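4. Setting up the wrist view in the simulator

I do this part before I let the arm move at all, and I'd ask you to do the same. It takes a few minutes and it'll save you a long evening of wondering why the fingers close on thin air.

1. Start the Celledier simulator and load the kitchen scene. Give it time. On my older machine the stone textures take almost 80 seconds to load, and the view stays gray until they do.

2. Open the Tool panel and pick the Drelell two-finger gripper. If the list is blank, go back to section 2 and check your tool folder.

3. Set the finger opening to 900. (The scale runs from zero to 904, but I leave those last four steps alone — the joint limit chatters up there.)

4. Switch to the wrist view and tilt it down until you can see the top of the palm and both fingers, tips included.

Note: You want the palm low and centered, with one finger on each side and a clear gap between them. If one finger is missing, your mount offset has the wrong sign. I've made that mistake more often than I'd like to admit! 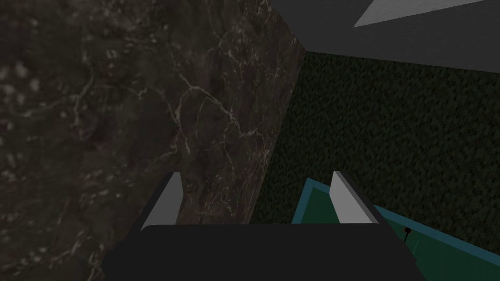
Figure 4. Wrist view with the gripper open, near the edge of the marble.

5. Now look at the inner faces of the fingers. They should be much paler than the palm. If everything comes out the same black, reload the tool materials and check again.

6. Jog the arm sideways in small steps, with the speed at 200 or lower. The background should slide past while the gripper stays put in the view. If the gripper drifts too, the camera is attached to the base, so reattach it to the wrist and repeat step 4.

7. Close the fingers all the way, then open them back to 900. Watch that both sides move together.

Caution: Don't jog downward near a counter edge with collision checking off. The fingers will pass straight into the stone without a warning, and every position you save after that will be junk.

8. Save the view under a name you'll recognize later. Mine is "Grotow wrist" — dull, but I can always find it. You'll load it again in section 5 when we teach the first pick.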